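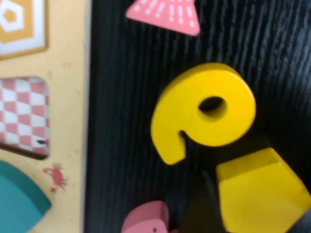
Figure 3. Wrist camera view during the search phase of the puzzle task. Part of the board is at left; loose pieces lie on the dark tabletop.

4.2 Puzzle insertion from the wrist view

The second task asks the policy to pick a loose wooden piece from the tabletop and seat it in the matching recess of a puzzle board. We chose it for two properties. The clearance between piece and recess is small compared with the position error of the arm, so a policy that replays an average trajectory will fail at the last step. The pieces also differ in outline, and the correct target can be found only by comparing shapes and printed patterns on the two surfaces.

Figure 3 shows a typical input. At the working height used for search, the wrist camera rarely sees the whole board. Some recesses and pieces are cropped by the image border, and the policy must either act on partial outlines or move to a better viewpoint. Motion blur is common at this stage. We did not remove blurred images from the training set, as an early version of the model trained only on sharp images stopped moving whenever blur appeared at test time.

Demonstrations were collected by teleoperation with the Limis controller described in Section 3.1. Each operator was told to complete one insertion per episode and to begin from any arm pose above the table. Piece positions were changed by hand between episodes. Operators were free to regrasp, and those segments were kept. The final set holds 162 demonstrations. We held out 12 for validation and used the rest for training.

The policy takes the current wrist image, the two images before it, the gripper opening, and the joint positions. It predicts a short sequence of end-effector displacements, of which the first six are executed before the next prediction. The image encoder is shared across the three input images. We compare this policy, called Stosunano, against three alternatives: the same network with a single image as input, the same network with a fixed overhead camera in place of the wrist camera, and a scripted baseline that estimates the pose of the piece and the recess separately and then plans a straight descent.

Viewpoint selection. The policy receives no explicit signal for where to look. In the demonstrations, however, operators often lifted the arm and shifted it toward the board before grasping, apparently to locate the recess. Stosunano reproduces this motion in many trials. The single-image variant also lifts the arm but tends to return to the piece from which it came and repeat the cycle. We attribute this to the loss of information about the board once it leaves the field of view, although three images cover only a short history and cannot fully explain the difference. Joint positions may carry part of the same information, and we have not separated the two effects.

Grasping. Most grasps succeed when the piece is isolated. Errors increase when two pieces of similar color lie close together, as the two yellow pieces do in Figure 3. In this arrangement the spiral piece and the angular block are divided mainly by a dark shadow, and the block is only partly in view. The scripted baseline often merges such a pair into one region and places the grasp point between them. The learned policies are less affected, but they sometimes close on the nearer edge of the wrong piece. Adding color jitter during training reduced this error on the validation episodes and was used in all later runs.

Printed patterns. The board used here carries decoration as well as recesses. The small red crab printed on its surface has an outline with no depth, and the scripted baseline at times proposed it as a target. The checkerboard recess produced the opposite error: its internal edges are stronger than its outer rim, and the contour step returned several small squares in place of one large opening. We tried a larger smoothing kernel, which restored the outer contour but moved its estimated center enough to prevent insertion. No setting tested removed both errors. The learned policies showed neither error in a consistent way.

Insertion. The last part of the motion is the hardest for every method. As the gripper descends, the held piece hides a growing part of the recess, and the image gives little information about the remaining offset. Operators dealt with this by touching the piece to the board near the rim and sliding it until it dropped. Stosunano learned a similar sliding motion, but without force input it cannot tell a seated piece from one that rests on the rim. Failures at this stage usually end with the gripper opening too early. The overhead variant fails more often here because the arm blocks its view during the descent.

We labeled the outcome of each trial by inspecting the board after the arm had withdrawn. A piece counted as inserted only if its lower face was in contact with the bottom of the recess. Pieces that were in the correct recess but tilted were counted as failures. Labels were assigned by one author and checked by Wian Msimang, who did not know which method had produced the trial. Disagreements concerned tilted pieces only and were settled by measuring the height of the top face above the board.

Two limits of this experiment should be noted. All episodes used the same dark wood-grain tabletop, against which bright pieces have strong contrast, and we expect lower grasp success on a surface closer in color to the pieces. The set of shapes was also the same in training and testing, so the results describe changes in placement and viewpoint and do not show transfer to new shapes. The Hemcombe split introduced in Section 5 addresses the second limit by holding out complete shape classes. The first is left to future work.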